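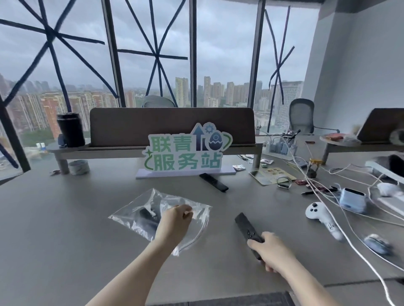
What counts as one episode in the bagging task?

One complete try at the task, from both hands resting on the desk to both hands resting on the desk again. If you stop to talk to someone or answer your phone, the episode is over and you start a new one.

Handout 5: Bimanual tasks and how to record them

The project this term is a two-arm policy for small household objects. The arms in the Cistadura lab will be trained on recordings of people doing the same work by hand, so the quality of those recordings sets a limit on everything you do later. Read this before your session. The reading by Šimek on the course page covers the learning side and is not repeated in these notes.
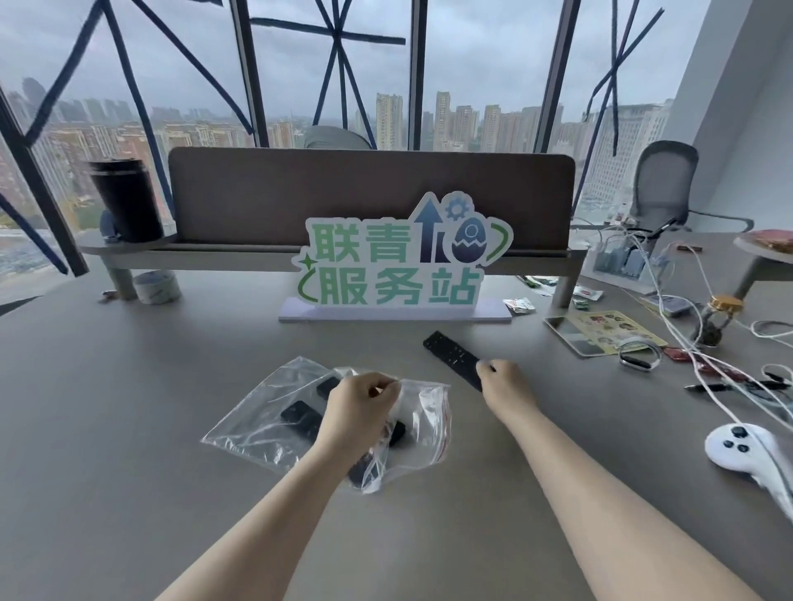
Ro-un Seok
Teaching assistant, Robot Learning Lab

Two hands, two jobs

In most bimanual tasks one hand holds and the other moves. With a zip bag and a remote control, the left hand keeps the bag on the desk while the right hand has the remote by one end. Write down which hand does which job before you record, and keep to it for the whole set. Groups that switched hands halfway last year had to split their data.

Why clear bags are hard

A clear bag has few edges that a depth sensor can find, and it changes shape every time it is touched. Black objects seen through crumpled plastic are also hard to segment. Your labels should say where the object is even when only part of it shows. Mark it "partly visible" in the Saltar labeling tool. Do not mark it "missing."

Clutter

Leave the desk as people use it. Cables, snack packets and a watch lying to one side are fine, and we want them in the data. Keep the space directly in front of you free enough that your forearms do not drag things along. If something falls off the desk, end the episode and note it.

Steps for each episode

Start with both hands flat.
Take hold of the bag with the holding hand.
Pick up the object near one end.
Open the bag, put the object in, let go.
Return both hands to the start position.

Bad episodes are kept. Set the outcome field to "fail" and write a short reason, such as "bag slid" or "seal stuck."

What to hand in

Each pair hands in 100 episodes, with labels, in the Gomau folder. Include a text file with both names, the holding hand and the objects used. Pairs who have not picked objects yet should write to Zdislava Vávra, who keeps the sign-up list. The set is due at the end of February. We will go through the first labels together in class, so have at least two finished by then.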